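Day 13 of teaching our arm to tidy a kitchen, and I have a new respect for anyone who has ever trained a puppy.

The way it works: I steer it through the job by remote, slow as molasses, and it saves the whole thing as one demo. We're at 63 keepers for the plush lemon alone!

My tip — breathe out before you close the fingers. I used to rush that bit and had to toss 12 runs in one afternoon.

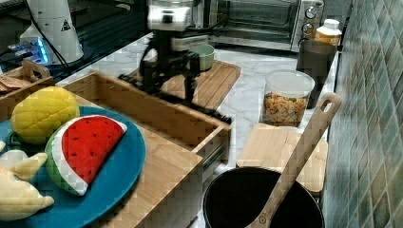

Drawer open, plush fruit on the teal plate.

Next up is the mint bowl, and I'm a little nervous about it.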